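Librería baja Jurum, acabado roble

Referencia 1042 · Colección Krajčí · En stock

¡Por fin vuelve la Jurum! Llevaba desde marzo contestando correos de gente que se quedó sin la suya, así que este texto lo escribo con muchas ganas. Es una librería de madera, baja, con tres niveles abiertos y un acabado roble cálido, tirando a anaranjado (en pantallas muy frías se ve más apagado, avisados quedáis). Mide 90 cm de ancho y a mí me gusta sobre todo en un rincón, contra una pared blanca.

La parte de arriba da muchísimo juego. Yo soy de llenarla: el despertador, el teléfono antiguo de disco, la regadera verde... y los libros, abajo, como caigan.
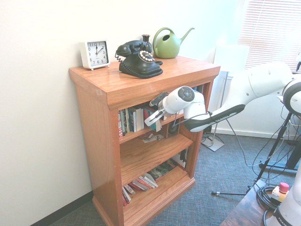

La Jurum en acabado roble, con zócalo moldurado, sobre moqueta gris azulada.

El zócalo me tiene enamorada, le da un aire de mueble de toda la vida. Eso sí, si tenéis rodapié grueso, medidlo antes, que luego la trasera no pega del todo a la pared.

Llega desmontada en 2 bultos y el montaje se hace con la llave que va en la caja. Para limpiarla, paño apenas húmedo y nada de sprays con silicona, ¡por favor! Rozália Tichý, que dibujó la colección, prefiere la cera incolora y a mí también me ha ido bien.

Envío a península en 14 días. Si la queréis a juego con la mesita Grikent, escribidme antes de hacer el pedido y os lo mando todo junto.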